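Pumport District Cricket League - minutes of the disciplinary and playing conditions meeting

August 18, 2026, upstairs room at the Brotness ground

We use cookies to remember your settings and count visits. By staying on this site you accept them. Accept / Manage

Present: Cameron Lockyer (chair), Anayeli Quintero, Josué Evangelista (fixtures), Marama Hoani (umpires)
Apologies: Noeline Lowther
Notes taken by Anayeli

1. Last minutes
Read, agreed. One fix - Zedska's home game was moved to the early slot, not the late one. Corrected on the file copy.

2. Umpire report, Brotness v Zapata
Marama went through the report. Dissent after a caught-behind was turned down in the second innings, then the same player refused to hand the ball over at the drinks break. Both umpires wrote it up on the night. Zapata captain's letter read out. Says the player was warned by his own side and has apologized to the umpires in person. Marama confirmed the apology.
Cameron asked if it was one offense or two. Long back and forth. Josué felt the drinks break thing was really the same argument carrying on. Marama did not agree - different over, different umpire.
Decision: treated as two. Ban of 2 matches, starting with the next league game, cup games don't count toward it. Player can appeal in writing.
Action: Cameron to write to Zapata. Copy to Noeline.

3. Slow over rates
Still happening. Third grade mostly. Josué had the sheets - innings running well past the time allowed, one game at Pumport finished with the batters complaining they couldn't see. Rule says penalty runs but the umpires aren't using it.
Marama: umpires don't like giving runs when half the delay is lost balls in the creek. Fair point. Agreed lost ball time comes off first, umpire at the bowler's end keeps the count and tells both captains at the break.
Penalty stays as written. To be used from now on.
Action: Marama to send round a note to all umpires. Short please.

4. October finals
Brotness can have both semis if Zedska's square isn't ready. Zedska say it will be. Anayeli to go look at it before anyone promises anything.
Ball order: 18 in stock, Josué happy that covers finals and leaves spares. No new order this season.
Format is 60 overs a side for the first grade final, same as last year. Request from Zapata to cut it down - discussed, turned down. Players have been told the format since the season began and it's to late to change it.
Reserve day: yes for the final, no for semis. If a semi is washed out the higher placed side goes through. Needs to be in writing before the first ball this time, we all remember last year.
Tea - home club provides. Visitors bring nothing. Settled.

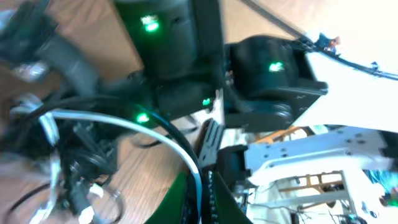 Parking for the final still a problem. Road side of the Brotness ground only, gate by the nets kept clear for the ambulance. Cameron will ring the school about using their lot.

5. Player registration
Zedska played someone in the third grade who wasn't on the list. Form was filled in, sat in a drawer, never sent. Josué checked the dates, player was eligible otherwise. Points stand, written warning. Anayeli wanted it minuted that the next club to do this loses the points, whatever the excuse. Minuted.
Transfers: one, Pumport to Zapata, both clubs signed. Approved.

6. Other
- Scorebooks from Pumport still missing for the early rounds. Josué chasing, agian.
- Marama short of umpires for second grade. Clubs to be asked for names. Course fee paid by the league if they stand in at least one game after.
- Noeline asked by email if juniors can use the main square at Brotness for their last round. Yes, if the covers go back on after.
- Sightscreen at the far end has a broken wheel. Cameron has a spare.

Next meeting same room, date to be set once Anayeli has seen the Zedska square.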